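The Kesgate Allocation

The Pernerine Trust allocated beds by formula. Distance from the ward counted for half the score, length of stay for a quarter, and household income for the rest. Gladys Muriithi had written the formula herself and saw no fault in it until March 2018, when it produced a tie.

The house at Kesgate had 7 rooms. Six were occupied. The two applications for the last one had arrived on the same morning, and both scored 80.

The first came from a family called Mussa. Their son was on the kidney ward and expected to stay four weeks. The second came from a man named Wovis, who had a daughter two doors down from the boy. He had listed his current address as a parking lot. 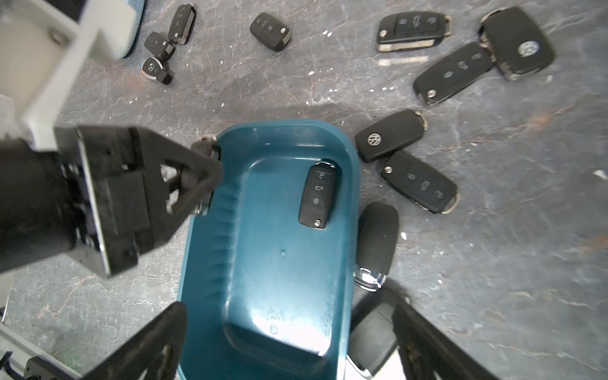
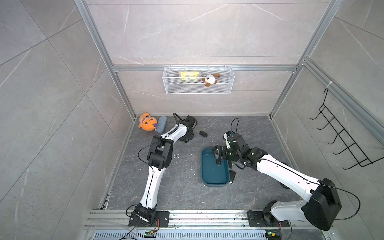
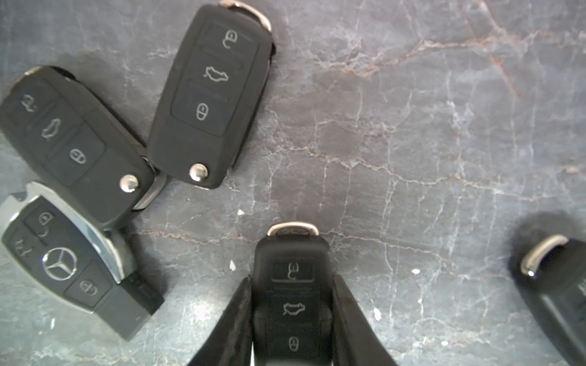

Gladys checked the arithmetic. She checked it again with the distances measured by road. The Mussas gained a fraction of a point and then lost it when she corrected their postal code.

The rules had no clause for ties. They had a clause for appeals, which required a refusal first, and a refusal required a reason in writing. She opened the standard letter and got as far as the blank line after "We are unable to offer you a room at this time." She left it on the screen and went to look at the house.

Room 7 was at the back, over the kitchen. It measured 4 meters by 4 and held two beds, a sink and a wardrobe. Next to it was the linen store, which did not appear in the formula at all. It had a window and a radiator. The shelves were fixed with screws -- she counted them, out of habit, and wrote the number on her hand.

She was back with a screwdriver before dark. The sheets went into boxes on the landing. A folding bed went in under the window, with a hand's width to spare at the foot.

On the allocation form she crossed out "7 rooms," wrote "8" beside it, and initialed the change. The form asked for the authority under which the change was made. She put the date.

Mr. Wovis arrived at nine with one bag. He asked whether there was anything to sign.

"Yes," Gladys said, "but the form isn't finished. Breakfast is at seven."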